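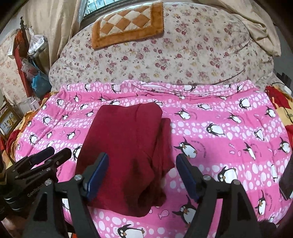

3.2 Folded state of knit garments

Figure 4. Dark maroon knit garment folded into a rough rectangle on a patterned bed blanket. The upper panel is flat; the lower section is bulkier and creased.

We coded 188 garments folded on beds in the Oltstead households, following the three-level scale of Munro and Akl. Level 1 denotes a compact fold with aligned edges, level 2 a rough rectangle with local bunching, and level 3 a pile with no readable outline. The garment in Figure 4 was assigned level 2. Wrinkles cross its lower half, and a second layer protrudes beside the upper panel as a narrow vertical fold.

Level 2 was the most common code, with 99 garments. Soft knits were overrepresented in this group. Bedding was recorded separately, as a printed blanket such as the pink penguin pattern in Figure 4 can make garment edges harder to trace for pale items. Coders disagreed on 5 garments, which were rescored by the first author.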